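About us

Hello, and thanks for clicking through to the dull page! I'm the one who answers the emails, prints the tags and does most of the sticking, so it seemed fair that I should write this bit as well.

Velovmont is a very small outfit that makes tagged cubes and printed tag sheets. If you've never come across them, the tags are those square black-and-white patterns that a camera can find and read, a bit like a chunkier cousin of the code on a parcel. Put one on a block and the camera can work out where the block is and which way it's turned. Put a few on a sheet of paper and you've got something to measure against. Most of our customers are labs, colleges and people with a bench at home and a very patient family.

We started in a shared unit at Skururmont, with 2 of us, one printer and a paper trimmer that only cut straight if you leant on it. Our first order was for 6 cubes. I remember packing them in far too much tissue and then driving them over myself on a Saturday, which I can't say I've done again (sorry, everyone else). 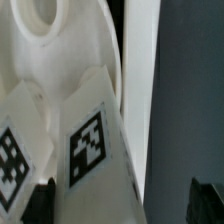
The white blocks are still what we sell most of. We did try other colours for a while, and I had a soft spot for the orange, but people kept coming back and asking for white, so white it is. The tag needs a pale margin all the way round its black border or the pattern gets hard to pick out, and I'm fussy about that margin to a degree that has been remarked upon. If yours ever turns up with a wonky one, send me a note and I'll do you another.

The cubes can have a tag on just one face or on as many as you like. More than one is handy if the block is going to be picked up and turned about, as you don't want the only tag facing the floor! Tell us which faces when you order. There's a box for it on the form, and it's fine to write "top and left, please" in there, we'll understand.

Then there are the sheets. The plain two-by-two is the one I'd suggest if you're not sure. It goes flat on the table, it's quick to line up, and when somebody puts a mug on it you can print a fresh one. A dark tabletop helps it show up nicely. We'll do bigger grids too, up to 100 tags in a set, though please ring first if it's that many so I can clear the drying shelf.

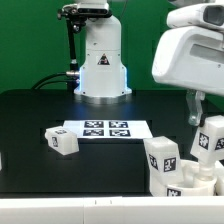
Page last changed: June

A few odds and ends people ask about. Kozan is the name of our cube range and Wikis is the name of the sheets, and no, there's no clever story behind either of them. Every Kozan cube has a small number in our order book, so if you lose one out of a set we can make the same again. The last one I wrote in was 595, and I was daft enough to be quite proud of it.

We don't have a shop as such, but you're welcome to come and look at samples if you let us know beforehand. The bell doesn't work, so knock on the side door, and knock properly, as the trimmer is noisy. Post goes out in the afternoon and anything ordered after lunch will go the next working day.

Old cubes can come back to us for new tags. Just peel off what you can and pop them in a padded envelope with your order number on the back.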